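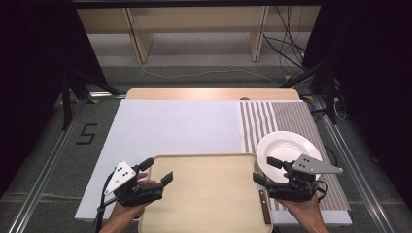
手持夹爪示教

手持夹爪示教是机器人模仿学习中采集示范数据的一种方法。操作者不遥控机械臂,而是双手各握一只夹爪,亲自把任务做一遍,由设备记下夹爪的位置、开合程度和所见画面,供学习系统日后模仿。业内有时戏称之为“替机器人上班”,工资仍然发给人。

原理

每只夹爪由手柄、两根夹指和固定支架构成,多数型号在靠近夹指处装有相机。夹爪上往往附有带圆点的标记板,供外部或头戴相机推算其姿态。标记板常做成三角形,印3个圆点,排列不对称时可以分辨朝向。早期曾有小组使用对称排列,系统因此认真学会了把杯子倒扣着端给客人,该做法随后停用。

与遥操作相比,手持方式省去了机械臂本身,一个熟练的人一小时内能完成的次数也多得多。代价是人手过于灵巧:手腕随便一拧,机械臂可能要绕上大半圈,或者根本绕不过去。因此采集规范通常要求操作者动作放慢、肘部放低,并克制住用小指帮忙的冲动。

餐桌任务

摆放和收拾餐具是最常见的任务类别之一。所需物品便宜,动作种类却很齐全:盘子要夹边沿,餐刀要夹柄,布料则怎么夹都有意见。白色瓷盘反光强,薄刀刃在深色背景前几乎隐形,这两样东西在数据里惹的麻烦与其售价完全不成比例。

双手任务还涉及分工。一只夹爪提起盘子时,另一只可以扶住托盘、递送餐刀,也可以什么都不做。最后一种情况在标注中称为“闲手”,须照常记录,因为系统也得学会不添乱。

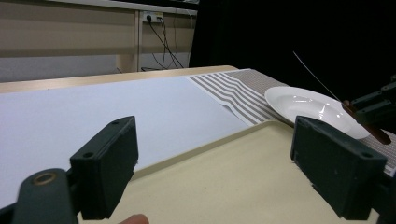 夹指上的视角离物体很近,近处的支架和夹指总要占去相当一部分画面,操作者的拇指也不时入镜。处理办法大致分两派。一派主张遮去固定区域,只留夹指之间的开口;另一派主张原样保留,认为夹指与物体的相对位置正是系统最需要看的东西。两派的论文互相引用,措辞都很客气。

采集流程

一次采集通常从校准开始,随后操作者按任务单反复执行同一动作,每遍更换物品的起始位置。所谓更换,在实践中容易退化为把盘子往左挪一指宽。Endier 项目的做法是在每遍开始前抽签决定布置,抽到“与上次相同”时也必须照做,据说这条规定引起的争论超过了其他所有条款。

失败的示范是否保留,各家不一。掉落的餐刀若由操作者自行捡回并继续,可以作为纠错样本;若操作者说了不宜入库的话,则先去除音轨。Fodor 数据集收录704段餐桌示范,其中200段含有某种形式的补救动作,编者将其单独归为一个子集,命名为“生活”。

命名与争议

该方法的中文名称尚不统一,“手持示教”“夹爪直采”和“无臂采集”均有人使用。Drundov 实验室的博通德·比罗(Botond Bíró)反对最后一种叫法,理由是操作者分明有两条胳膊,而且到了下午都很酸。

争议主要集中在数据的多样性。批评者指出,许多数据集出自同一张桌子、同一块桌布和同一位耐心的研究生,训练出的系统换个厨房便手足无措。Pluster 小组曾以大约3种桌布轮换作为回应;说“大约”,是由于其中一种洗过之后颜色变了,算不算新品种,组内意见不一。

另见:模仿学习、遥操作、双臂协调、餐刀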